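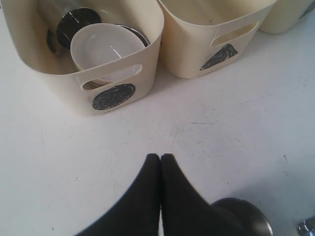
In defence of being bored

My street has gone very quiet this spring and so have I. I've been keeping a sort of log (fine, a notebook with three pages used) of what I do when there's nothing on, and I've come round to thinking boredom gets a rotten press.

I grew up in Mistau, where there were two buses a day and a shop that shut for lunch. We were bored stiff, my sister and I. We lay on the carpet and moaned. Then after an hour or so of moaning we'd get up and invent a country. Ours was called Dullness, and it had a flag, a national soup and a very long list of laws, most of them about who got the window seat. I can still recite a few! I couldn't tell you one thing I watched on telly that same year.

These days I have Sani on my phone, one of those calm-down apps, and it sends me a little chime to remind me to do nothing. I've had 1,546 chimes, it says. That's a lot of interruptions from something that's meant to leave me in peace, and I'd like it noted that I never once did nothing when it chimed. I looked at the phone, then I looked at the news, then it was twenty to eleven.

People my age talk about boredom as if it were a leak that needs a plumber. My neighbour's boy is eight and has a timetable on the fridge, with Spanish. I don't blame his mum, she's working at the kitchen table and has to put him somewhere. But I saw him over the fence in April, poking a puddle with a stick for ages, and he looked happier than I've been all year.

I know there's a bad kind. My first job was at Warnico, stuffing envelopes in batches of 100, and no national soup ever came out of that. You can't drift off when somebody's waiting for the next batch. Long empty days on your own can be grim too, and I wouldn't dream of telling a person in that spot to enjoy it. What I'm sticking up for is the ordinary afternoon sort, where you're safe and fed and a bit fed up, and the next thing hasn't turned up yet.

I'm 61 now and I've deleted the app. Yesterday I sat on the back step with a cup of tea and got properly, gloriously fed up, and halfway down the cup I remembered law nine of Dullness, which says no one may whistle before breakfast except the Queen. My sister says it was law ten. We've been arguing about it since.

May 2020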